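**Paired-view replay** is a method for teaching household robots from recorded demonstrations. It was proposed by Kuldeep Bhatia at Hirnum, a robotics laboratory in Brurkville.

## Method

A person guides the robot through a task while cameras at the head and wrist record together. The program then learns to match the two views, so that the wrist view can take over when the head view is blocked -- by an arm, for instance. Each task needs 20 demonstrations.
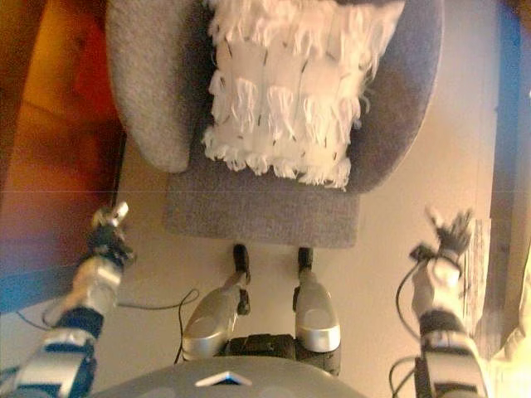
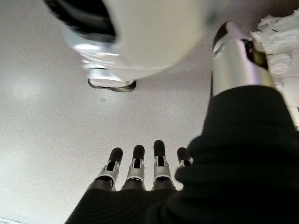 Head view with an armchair; wrist view with the fingers extended.

## Results

In a trial of 100 attempts, the method failed 10 times. Most failures followed a sudden change in lighting. A later version, Fivonix, began testing in January.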